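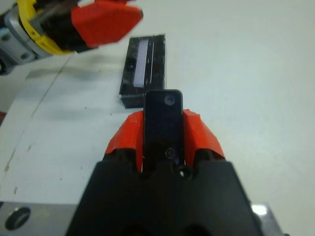
Javau tabletop collection

The Javau tabletop collection is a body of recorded demonstrations made for teaching two-armed robots to handle small, hard-sided objects such as phone boxes and pocket-sized electronics. It was gathered at the Granddale workshop by a small team led by Ketill Thorlacius and Sigrún Steinarsdóttir. The full set holds 1,000 recorded attempts, of which 700 were kept for training. It is a modest number by the standards of the field, and a lovely demonstration of how much a learning system can pick up from careful, patient examples.

Background

Robots have been moving boxes for decades, usually by following positions typed in ahead of time. That works beautifully on a factory line, where every box arrives in the same spot. On an ordinary table it falls apart quickly. A box turned a little to one side, or pushed up against its neighbor, can defeat a program that was perfect the day before.

Learning from demonstration takes a different road. A person guides the robot through the task many times while cameras and joint sensors record everything, and a model is then trained to produce the next motion from what the cameras see. The idea is old, but cheap arms and better models have made it one of the liveliest corners of robotics, and small labs can now join in with equipment that fits on one table!

Thorlacius had earlier worked on sorting machines at Segers, a maker of parcel equipment, and brought from there a strong dislike of tidy test objects. The Javau objects were picked from drawers and shelves, and scuffed or scratched items were welcomed. Wear changes how a surface reflects light, and a model that has only met fresh packaging tends to hesitate at a worn corner.
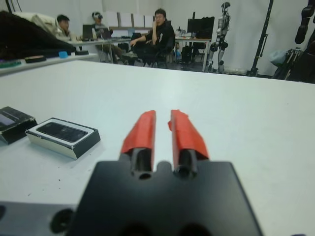
Work area

Recording takes place on a white table with the arms reaching in over it. The plain surface gives good contrast with dark objects, though it also throws back a good deal of glare. The team chose to leave the glare in. Marks on the tabletop were left as well, and Steinarsdóttir has argued that they do the model a favor, as it must learn early on that a stain is something you can't pick up.

Each gripper has two fingers, red or orange-red toward the tips, which stand out clearly from most of what they handle. Views are taken from the grippers themselves and from a higher viewpoint that takes in both arms together. The close view is superb in the last stretch before a grasp, when the gap between the fingers matters most. It is much weaker at showing where the other arm has gone, and that is the job of the high view.

The room is shared with people at their desks, so the background changes from one recording to the next. Early drafts of the plan called for screens around the table. Preben Bech, who wrote the recording software, talked the others out of it, pointing out that any robot worth having would one day have to work in front of people and furniture.

Method

A recording begins with the objects set down by hand. The operator then guides both arms at the same time, and the aim is a single smooth motion with no stops for thought. New operators find this surprisingly hard. The usual advice is to watch the fingers and forget the elbows.

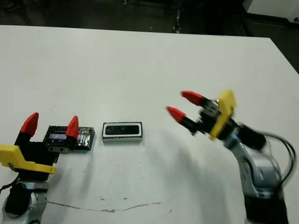 Two-handed tasks are the heart of the collection. One arm may steady an object while the other comes in from the side, or one may lift while the other clears a space. Timing between the arms is never scripted. Operators develop habits of their own, and the collection keeps these, so that the same task can be found done left hand first by one person and right hand first by another.

Failed attempts are marked and stored separately. A slip followed by a good recovery counts as a success and is among the most prized material in the set, for a model trained only on flawless runs has no idea what to do once something tips over.

Review

Every recording was watched by someone other than its operator. Ezequiel Miranda drew up the review sheet, which has 7 questions covering such matters as camera timing, finger contact and whether the object ended where it was meant to. Of the 700 recordings kept, 629 passed on first viewing. The others went through after their start or end points were trimmed.

Releases

The first release is dated 2021-07-11 and contains the training recordings together with the review sheets. The failed attempts can be had on request. Preben Ketilsson later adapted the file layout for Ilside, a companion collection devoted to cloth and soft bags, and the two can be loaded with the same tools.

See also

Bimanual manipulation
Imitation learning
Teleoperation
Wrist-mounted camera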